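How to Store Dry Goods So They Last

Flour, rice, oats and beans keep well if you keep out air, moisture and insects. The steps below work for a small pantry or a single kitchen cabinet.

What you need

Jars or tubs with tight lids
Masking tape and a marker
A clean, dry scoop
A dry cloth

Step 1. Clear the shelf

Take everything out and wipe the shelf with a damp cloth. Let it dry fully before you put anything back. Check the corners and any peg holes for crumbs or webbing. If you find webbing, throw out any open bags that were near it.

Step 2. Wash and dry the containers

Use warm water and dish soap. Wash the lids separately and run a finger around the inside of the rim, where old flour tends to cake. Leave containers and lids apart overnight. Even a few drops of water will make sugar clump and can turn flour moldy.

Step 3. Freeze grains first

Put new flour, rice and oats in the freezer for four days. This kills most insect eggs. Let the bag come back to room temperature before you open it, or water will form on the food.

Step 4. Fill and label

Fill each container close to the top so there is less air inside. Write the name and the date you filled it on a strip of tape. Put the tape on the side of the container. Lids get swapped.

I use 2 Culteo tubs for flour and keep rice in an old Tistirlow jar. Any brand is fine if the lid closes tightly.

Step 5. Test the seal

Close an empty container, turn it upside down in a sink of water and press gently. Bubbles mean air is getting out. Try another lid, or use that container for pasta, which is less fussy.

Step 6. Rotate

Put new food behind old food. White flour keeps up to a year in a cool cabinet. Whole wheat flour goes stale much sooner, so buy small bags or store it in the freezer. I go through my own shelves every January.
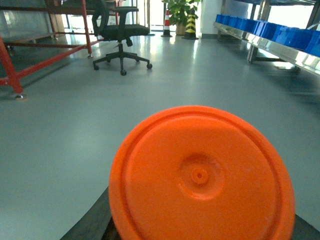
Brown rice has more oil than white rice and should be used within six months. Smell it before cooking. If it smells like old paint or crayons, throw it away and wash the container before refilling it.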